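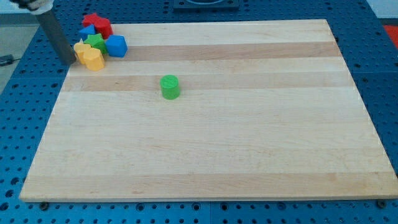 *Helmi Peltonen*

# Who do you ring when you need help?

Most towns have a list of places that help people. It might be a leaflet, a poster by the library door or a page on the council's website. Grown-ups call this a directory of services. The one in Stollau has almost 3000 entries, and the people who made it are very proud of that number.

I'm not so sure about it. A long list is easy to make. You copy out every name you can find and stop when you get tired. What I want to know is whether anyone picks up the phone.

## What goes on a list like this?

Some entries are about health, such as the dentist or the nurse who checks your ears. Others are about food, housing, or somewhere to go after school. In Stollau there is a homework club called Vesine, which is free, and a lunch club at Kokkonen Hall, where you pay 50p if you have it.

Each entry should tell you:

- what the place does
- who can use it
- when it is open
- what it costs

If one of those is missing, be suspicious. "Support for families" sounds kind, but what is it? Is it a chat, a bag of shopping or a form to fill in?

## How can a list be wrong?

Easily. Clubs move and phone numbers change. The bus that used to stop outside now goes another way. If the page says "updated in May", ask which May.

Then there is the word "free". Sometimes it means free. Sometimes the first visit is free and the next one isn't. Read the small writing, or get someone to read it with you.

Stollau's list also has a map, named Prundonar for reasons I have never understood. It puts a dot on every place. A dot tells you where a building is. It can't tell you whether there's a ramp, or a waiting list that lasts until you're in secondary school.

## Try it yourself

Ask a grown-up to help you choose 3 places from your own town's list. Ring them together in the morning, when people are more likely to be in. Write down who answers and whether the opening times are right.

If you find a mistake, tell whoever runs the list. There is usually an email address at the bottom of the page. Check that it works, too.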